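Threads > Home & Desk > Saved threads

We use cookies to remember your settings. Accept all / Manage

Search posts, people, tags

the great white desk thread (long, sorry, get a snack)

1/ So I have finally cleared my work surface down to plain white and I have a LOT of feelings about it, and since my group chat has muted me you all get them instead.

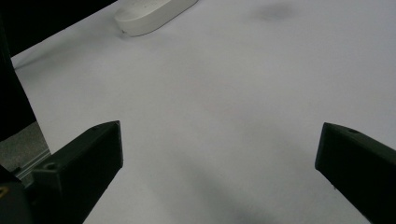
2/ I've wanted a big pale surface to work on for years. My old desk was that orange-brown color every rental comes with, and you couldn't find a pencil on it. Everything just sank into the wood grain and was gone until spring.

3/ First thing I learned: white is never one white! I went in thinking I'd match everything. Ha. You put a creamy white thing down on a cool white thing and suddenly the cream looks like a tooth. I still love it. I've decided the mismatch is the look.

4/ The light matters so much more than I expected. Mornings the whole thing goes a little blue, and by 4 pm it's gone buttery and I want to take a nap on it. If you're picking a white from a chip in a store, bring the chip home and look at it twice in one day. I did not do this.

5/ Okay, the clearing out. I pulled everything off into two Norell bins (the low ones, they slide under the bed) and told myself I could only bring back what I went looking for. That was in December. One bin is still basically full. I have not missed a thing in it and I couldn't tell you what's in there apart from tape.

6/ So much tape. 11 rolls. I counted because I was mad at myself. Some of them were down to the last sad inch and I had SAVED them.

7/ People keep asking about smudges. Yes. Smudges. A white surface tells on you every single day. Pencil is the worst, then coffee, then whatever comes off the side of your hand when you've been reading a newspaper like it's 1987.

8/ What works for me: damp cloth first, always. Then a tiny dab of dish soap. Then the Clolance block if it's really dug in, but go easy, it'll dull a shiny finish if you lean on it (ask me about the back left corner. or don't)

9/ If you don't want to commit to a whole white desk, get paper! I used a big sheet from a Hendia pad for months before this. It's $11 for a pad and when it gets gross you flip it over, and when that side gets gross you've got scrap for grocery lists. Best cheap thing I've done for this room.

10/ Tip for the paper route: tape the corners UNDER the edge of the desk so they don't curl up and catch your sleeve. I now have plenty of tape if you need some.

11/ The other thing I really wanted was rounded stuff. I'm done with sharp corners. I bang my wrists on everything. So the rule for what gets to live up here is smooth edges, pale color, doesn't beep.

12/ Somebody in my replies last time said a bare desk is a "cry for help" and I'd just like to say my sister's desk has 2 lamps, a fish tank and a waffle maker on it, so, you know, there's a range.

13/ I do lose things a new way now, though. White eraser on a white desk. White earbud on a white desk. I spent most of one phone call patting the table like I was looking for my glasses in the dark. The eraser has been replaced with a pink one.

14/ Measured it for the person who asked: 124 cm wide, and the wall it's on is hardly wider than that, so there was some swearing on moving day. Measure your doorway too! Measure the turn at the top of the stairs!!

15/ Chair update, also by request: still the old Jara one with the squeak. It doesn't go with anything and it's the only chair I've ever sat in for a full afternoon without getting up crooked. It stays. I'll oil it when somebody reminds me.

16/ Oh, and shadows. This sounds so silly but I notice shadows now. On the brown desk I never saw a single one. On white, every little thing you put down gets a soft gray edge and it's weirdly pretty, I've been moving one object around for half an hour like a window dresser.

17/ Next job is the shelf over it, which is still the orange-brown and looks worse than ever by comparison. I've got sandpaper, 100 grit, and I've got no plan. Do I prime first? Do I need the smelly kind of primer or will the regular one do? The guy at the store shrugged at me.

18/ Going to go eat something. Leave your primer opinions below and I'll read them tonight, and if anybody near me wants a roll of tape I'm serious, I will drop it off.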